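Housekeeping Skills 2, Unit 4: Towels and the Tiled Alcove
Course notes, Bukola Idahosa

Okay, so last time we got as far as bed linen and I ran out of hour, as usual. Today is towels, and then the tile surfaces you hang them next to, because on the practical you'll be marked on both together. Bring your notes from Unit 3 if you have them. If you missed it, Konrad Frei has the spare copies in the linen room and he's very nice about it.

Let's start with the cloth itself. A towel is made of loops or cut pile on a base weave, and nearly everything that goes wrong with it starts with somebody squashing that pile flat. Fabric softener does it over time (it coats the fibers, and then they don't drink up water the way they should). So does overloading the dryer. At Stomcombe, where I trained, we had a rule of 40 minutes on medium, then out and shaken, and I still do it at home. Shake it hard! Hold two corners, snap it twice, and you'll feel the difference with your hands before you see it.

Picking up is where most of you lose points. I watched the December group do their run-through and almost everyone grabbed a big fistful from the middle. You get a bunch, the bunch makes creases, and the creases are still there when you fold. Find an edge first. Slide along the edge to a corner, pinch the corner, then let the rest drop under its own weight before you look for the second corner. With a colored towel in strong light every gathered fold throws a dark line down the cloth, so you can use that to check yourself – if you see a deep shadow running down it, you're still holding a bunch.

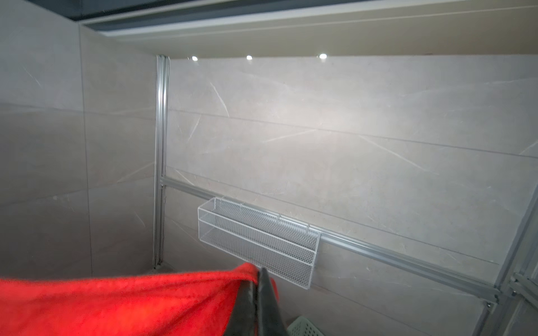 Once you've got two corners, the fold is the same one as for hand towels: long sides in to the middle, then in half, then over the bar with the fold facing out. Some hotels want thirds. Lockwood wants thirds, and they want the label hidden, and if you do your placement there please just do it their way and don't tell them I said halves.

Now the alcove. Large-format porcelain is lovely to look after compared with the little mosaic squares I grew up scrubbing. Fewer joints, so less grout, so less of the old toothbrush. But it shows streaks, especially the pale gray kind with a light from overhead, and the veining fools people. You'll rub at a white mark for five minutes and it's part of the pattern. Run a fingertip over it first. Residue usually feels rough or draggy, and printed veining under a smooth glaze feels like the rest of the tile.

My order for walls: back wall first, top row then bottom row, then the side walls, and the inside corner last. Spray the cloth and keep the bottle pointed away from anything hanging. A damp microfiber and a drop of neutral cleaner will do for a daily wipe. Follow with a dry cloth, straight strokes down, no circles. Any metal post or trim with grooves gets a folded cloth corner pushed along the channel, all the way down, because lint from towels packs in there and goes gray and nasty. Red lint is the worst. Ask me how I know.

On products: the cupboard has Fliro 265 for daily use and Kunolov 311 for limescale. Don't mix them, don't use the 311 on aluminum, and read the label even if you read it last week.

For the practical you'll each get one towel, one bar and one set of walls. Up to 40 points for the towel, the rest for the tile. Talk me through what you're doing while you work, it helps me give you credit for things I might miss.

Before next class, please fold every towel in your own house once. Write down which ones won't lie flat and what you think happened to them, and bring the list with you. We'll start with those and then move on to bath mats.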